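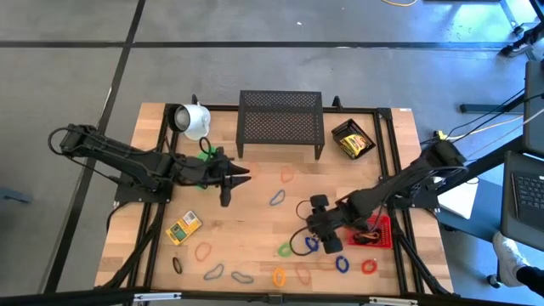 Sunday, at the wooden table.

I bought my first proper work jacket in January, and I want to write down what I learned, because I spent two weeks reading about it and most of the pages only wanted to sell me something.

The jacket is from Kivholm, a small label in Dorport. It is waxed cotton, dark brown, with a corduroy collar. My friend Adaeze Okafor wears the same model since three winters and hers looks much better than mine, soft at the elbows and almost grey on the shoulders. Mine is still stiff like a tent. When I sit on the bus it makes a noise and people turn their heads.

The size was my first mistake. I ordered the one I take in every other coat, and with a thick jumper I could not lift my arms to the shelf. The shop changed it without any discussion, and I thank them for this. The second one has space enough, but the sleeves cover half of my hands. Zainab Adeleke, who repairs clothes near the old market, told me not to shorten them before spring. The cloth makes folds at the elbow and the sleeve climbs up a little by itself. So I wait.

I also looked at the long coat from Grutemeo. It is beautiful and I tried it on 2 times, but the zip is very fine and I did not trust it.

We use this cookie notice to tell you that this blog uses cookies. Accept / Manage settings

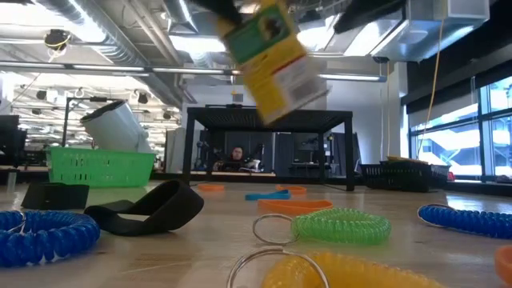
Can I wash a waxed jacket in the machine?
Never do it, the wax goes out and does not come back. Use cold water and a sponge, and hang the jacket away from the radiator.

Efe Olatunji asked me this by email, and he had already put his in at forty degrees. It can be waxed again, but it takes an evening and a warm room, and the first days you should not sit on a light sofa with it.

For the spring I am thinking of something lighter. The new Swati overshirt has good pockets and I like the green one, but I have not yet seen it on a person. If you own one, please write to me how the collar behaves after washing.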